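Care of the Two-Arm Table Station: Workshop Guidance

Last updated: December 3, 2022

These notes apply to the two-arm station used for dish handling and are intended for anyone who prepares it, cleans it or puts it back in order. They replace the sheet issued by Rulloden in April. Questions should be addressed to Ghizlane El Ouafi at the Titidley workshop.

Before starting. Switch off both arms and wait until they have come to rest. Check that each base is held firmly to the table and that the clamps have not crept. A clamp should be tightened by hand and then given a further quarter turn, no more. Cables should hang with enough slack for the full reach of the arm and should not cross the work area.

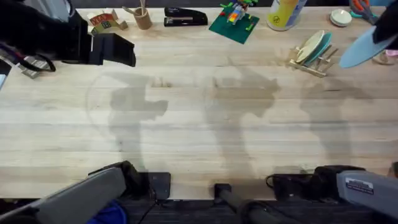

Keep small items along the far edge of the table, and return them to the same places at the end of a session. The dish rack should stand square to the table and should not rock when a plate is lifted out. If it does, correct the feet before running the station again. Plates must be clean and free of grease, as a greasy rim slips in the fingers however well they are adjusted.

Gripper fingers. Wipe the fingers with a lint-free cloth slightly dampened with plain water. Solvents harden the gripping surfaces and are not permitted. Work a dry, soft toothbrush along the ridges to lift crumbs and dust.

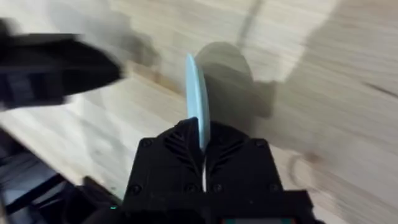
Test the screws on the gripper housing with the correct driver every 10 sessions. A screw that turns freely should be taken out, cleaned and refitted with one small drop of removable thread lock. Do not exchange screws between the left and right grippers. Spare sets are kept in drawer 206.

Arm joints. Move each arm slowly through its range with the power off, supporting the forearm with one hand. Any grinding or stiffness is to be entered in the Vrettos log before further use. Full service falls due at 4000 cycles and requires 2 people.
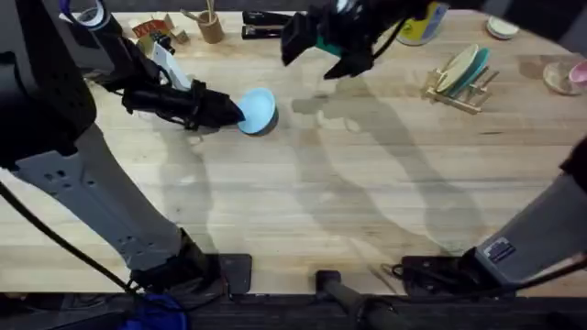

Lighting should remain constant throughout a session. Shadows from the arms are to be expected, but window blinds should be set beforehand and left alone.

Table surface. Sweep up crumbs with a soft brush, then wipe with the grain. Rub out light scuffs with fine sandpaper and apply a thin coat of food-safe oil, leaving it overnight. Excess oil will find its way onto the fingers.

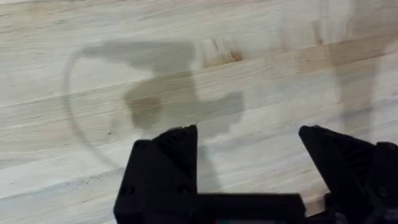
Wrist cameras. Clean the lens with a blower first and a dry lens cloth second. Afterward, open the gripper fully and confirm that both fingertips appear in the camera view. If one is missing, loosen the camera bracket, correct the angle and retighten.

Worn fingers should be placed in the bin marked Plultness and replaced in pairs.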